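작업 기준서 제6항

문델스테드라고 잘못 적힌 택배 상자가 또 왔다. 회사 이름은 Mundedstead인데 한글로 옮기면 아무도 똑같이 적지 않는다. 나는 상자를 뜯어 안에 든 기준서 개정판을 꺼냈다. 표지에 2025-06-15라고 찍혀 있었다. 일요일에 확정된 문서였다.

나는 그 회사에서 로봇 두 팔 작업의 기준을 관리한다. 팔을 조종하는 사람은 따로 있고, 나는 조종한 기록이 기준에 맞는지 본다. 맞으면 통과, 안 맞으면 반려다. 반려할 때는 항목 번호를 적는다. 이유를 길게 쓰면 조종실에서 전화가 온다.

개정판에서 달라진 것은 제6항 하나였다. 전에는 이렇게 되어 있었다.

"두 팔이 같은 물체에 접근할 때에는 한 팔이 먼저 멈춘다."

새 문장은 이랬다.

"두 팔이 같은 물체에 접근할 때에는 먼저 닿은 팔이 우선하며, 다른 팔은 기다린다."

멈추는 것과 기다리는 것이 어떻게 다른지 본문에는 없었다. 부록에도 없었다. 나는 문서를 만든 Brulcombe 지사에 문의를 넣었다. 답은 그날 오후에 왔다. 멈춘 팔은 다시 움직이려면 시작 신호가 필요하고, 기다리는 팔은 필요하지 않다는 내용이었다. 그러면 기다리는 팔은 언제 움직이느냐고 다시 물었다. 차례가 되면 움직인다는 답이 왔다. 차례는 누가 정하느냐는 질문에는 답이 없었다.

다음 날 아침, 작업대 앞에 서서 직접 보기로 했다. 원래 나는 기록만 보게 되어 있다. 하지만 기록에는 팔의 각도와 시간만 나오고 기다리는 모습은 나오지 않는다.

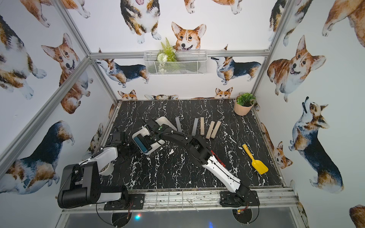 오른쪽 팔이 먼저 닿았다. 집게 끝이 쟁반 안의 파랗고 검은 물건에 붙어 있었고, 왼쪽 팔은 조금 떨어진 곳에서 집게를 아래로 늘어뜨리고 있었다. 나는 수첩에 시각을 적고 왼쪽 팔을 보았다. 움직이지 않았다. 멈춘 것인지 기다리는 것인지 눈으로는 알 수 없었다.

조종석에 있던 사람에게 물었다.

"지금 왼쪽은 멈춘 건가요, 기다리는 건가요?"

"제가 손을 안 움직이고 있는 건데요."

"그러니까 그게 어느 쪽이죠?"

그는 잠시 생각하더니 커피를 마시고 싶어서 그랬다고 했다. 나는 그 말을 적지 않았다. 기준서에 해당하는 항목이 없었다.

오후에는 Iltness에서 넘어온 예전 기록을 꺼냈다. 구판 기준으로 통과한 작업이 300건 있었다. 신판이 나왔으니 전부 다시 봐야 했다. 작업마다 두 팔이 가까워지는 구간을 찾고, 뒤에 움직인 팔에 시작 신호가 있었는지 확인했다. 신호가 있으면 멈춘 것이다. 멈췄으면 기다린 것이 아니므로 신판 위반이다. 신호가 없으면 기다린 것이 되는데, 그러면 구판 위반이었어야 한다. 첫 장부터 마지막 장까지 신호는 모두 있었다. 잘 지킨 사람들이었고, 그래서 모두 반려 대상이 되었다.

나는 반려 사유에 "제6항"이라고 적다가 손을 멈췄다. 그 기록을 만든 사람 중 몇은 이미 다른 부서로 갔고 몇은 회사를 나갔다. 반려 통지를 어디로 보내야 하는지는 제9항에 있었다. 작업자 본인에게 보낸다고 되어 있었다. 본인이 없을 때의 항목은 없었다.

저녁까지 사무실에 남아 문의서를 새로 썼다. 이번에는 질문을 2개로 줄였다. 첫째, 신판을 지난 작업에 적용하는가. 둘째, 팔이 가만히 있을 때 그것이 기다림임을 무엇으로 확인하는가. 다 쓰고 나니 두 번째 질문이 마음에 걸려서 지웠다가, 퇴근하기 전에 다시 넣었다.

답은 일주일 뒤에 Pappas라는 이름의 외부 심사 기관을 거쳐서 왔다. 첫째 질문에는 적용하지 않는다고 되어 있었다. 나는 반려하려던 기록을 제자리에 꽂았다. 상자에 넣고 번호를 맞추는 데 오전이 다 갔다. 둘째 질문에는 "작업 책임자가 판단한다"라고 되어 있었다. 작업 책임자 난에는 내 직함이 적혀 있었다.

그 뒤로 나는 매일 아침 조종실에 들렀다. 판단하려면 봐야 했다. 한 팔이 물체를 잡고 있고 다른 팔이 가만히 있으면, 나는 그 옆에 서서 속으로 숫자를 셌다. 6까지 세는 동안 움직이면 기다린 것으로, 그 안에 움직이지 않으면 멈춘 것으로 하기로 했다. 근거는 없었다. 처음에 10으로 해 보았더니 다리가 아팠다.

조종하는 사람들은 내가 센다는 것을 금방 알았다. 내가 들어가면 가만히 있던 팔이 슬그머니 움직였다. 위반이 줄었다. 월간 보고서에는 제6항 준수율이 올랐다고 썼다.

10월에 개정안 의견을 받는다는 공문이 왔다. 나는 제6항 아래에 한 줄을 더하자고 적었다.

"기다리는 팔은 여섯을 셀 동안 기다린다."

비고란에는 세는 속도를 적어야 했다. 나는 조종실로 내려가서, 커피를 마시던 그 사람에게 여섯까지 한번 세어 보라고 했다. 그는 나보다 훨씬 빨리 셌다. 나는 비고란을 비워 둔 채 공문을 서랍에 넣고, 다시 세어 보라고 했다.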